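Grustitz method

The Grustitz method is a procedure for teaching robot arms to handle soft household items, chiefly cloths and napkins, from recordings made by a wrist-mounted camera. It was developed by Rongrong Hao and Dumisani Baloyi at the Brandemcombe laboratory and takes its name from the building in which the first trials were held. It belongs to the wider family of imitation learning methods.

Background

Earlier work at Brandemcombe used a fixed overhead camera. The arm often hid the edge of the cloth at the moment of grasping, and the trained controller tended to close its fingers too high. Hao proposed dropping the overhead view and relying on the wrist view alone. Baloyi wrote the labelling software, known as Jacobs, which marks the point in each recording where the fingers begin to close.

Procedure

An operator guides the arm through a task while the wrist camera and the finger opening are recorded together. Each recording starts and ends with the fingers shut, giving the software a fixed reference for zero opening. The tapered fingers have a long cutout through each side, and part of the background remains visible through them even when the gripper is closed.

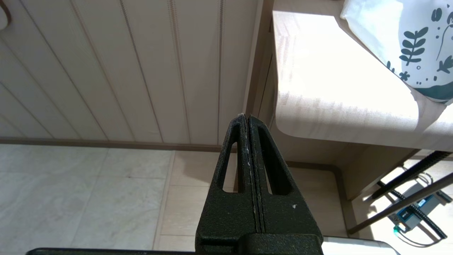 Recordings are then cut into short sections. A section is kept only if the finger opening changes or the wrist moves by more than a set distance. The controller is trained to predict the next 8 arm positions from the current view, of which it carries out the first half before looking again. Training on the original set of 52 demonstrations took 12 hours on a single graphics card.

Results

In the first published test, a controller trained by the method picked up a hanging cloth by its edge in 37 of 52 attempts. Most failures involved the fingers closing on a fold instead of a single layer. Lighting had a marked effect: strong sun on a pale tabletop reduced the contrast between cloth and table, and attempts made at midday failed more often than those made after dark.

A later study at Hukomberg repeated the test with a different arm and obtained a lower rate. Hao and Baloyi put the gap down to a change in camera angle, which moved the fingertips away from the centre of the view. The Hukomberg group disputed this, pointing to wear on the finger surfaces.

Limitations

The method has no sense of force and cannot tell a light grip from a firm one once the fingers stop moving. It also needs fresh demonstrations whenever the fingers are replaced with a different shape.

See also

Imitation learning
Visual servoing
Cloth manipulation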